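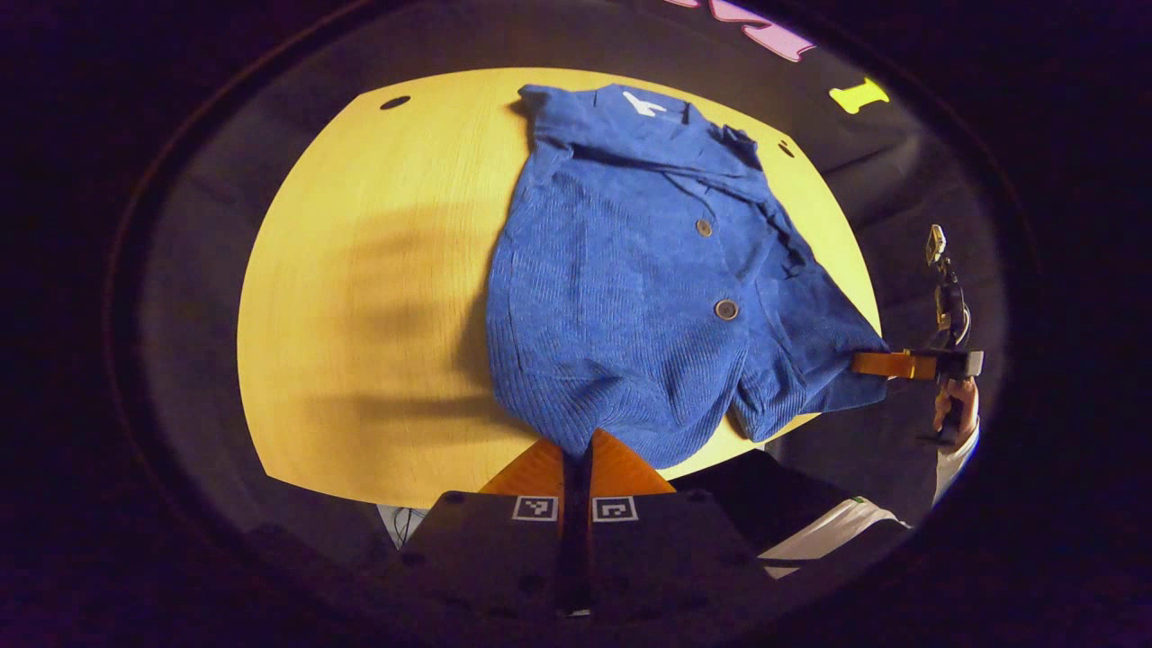 Blue knit cardigan on a round table.

Ticket: Artist listings on the open studios map
Opened by: Keerthana Subramaniam, Stuvine Open Studios
Handled by: Aravind Shenoy, Trammont web support
Status: Solved

Keerthana wrote:

Hello, and thank you in advance for your patience with me! I look after the artist pages for our spring studio tour, and we have 70 artists this year, which is our biggest group yet and a lovely mix of potters, painters, weavers and one gentleman who makes birdhouses out of old hymnals. Everybody's page is fine. The trouble is the map. Seven of the artists don't show up on it at all, and two others (both in the Unnithan Building, on different floors) are sitting on top of each other so you can only click the one. I've saved all the pages again and cleared my browser, and I've tried it on my sister's laptop too. The printed guide goes out in April and it sends people to the map, so I'm getting a bit fluttery.

Aravind replied:

Hi Keerthana, no need to thank me yet — let's see if I can earn it. I had a look at the seven missing pages, and they all have the studio address typed into the "About the artist" box, with the "Studio address" box left blank. The map only reads the second one. My guess is those artists filled in the older form, the one that had a single big box for everything. Could you copy the address over for one of them, press Save, and then press "Refresh map" on the Vavden plugin page? Please try just the one first, so that if it goes sideways we've only got one to put back.

Keerthana wrote:

I did Marbled Papers first and pressed Refresh, and no pin. Then I went off to make tea, came back at 10 and there it was, right on the corner where it should be. Is it always that slow? I've now done the other six and I can see four of them.

Aravind replied:

That sounds right. The map keeps a saved copy and only swaps it out every so often, so the last two should turn up while you're finishing the tea. I ought to have mentioned that, sorry.

For the pair in the Unnithan Building, the map sees one street address and drops both pins on the same spot. Floor numbers don't make any difference to it. Go to Map Settings, then Pins, and turn on "Spread shared addresses." It will fan them out a little when somebody zooms in, and each one gets its own link to the artist's page.

Keerthana wrote:

All seven are there, and both of my Unnithan people can be clicked! I did have to zoom in further than I expected, but I can put a line about that on the tour page. You can close this one. I'm going to ask about the artist photos in a new ticket, because that's a whole other story.

Comments (2)

tourhelper: Same problem with our fall art walk. The address was in the wrong box on every page I'd imported.

Glazed_and_Amused: Our "Spread shared addresses" switch was under Display instead of Pins, in case anyone else is hunting for it.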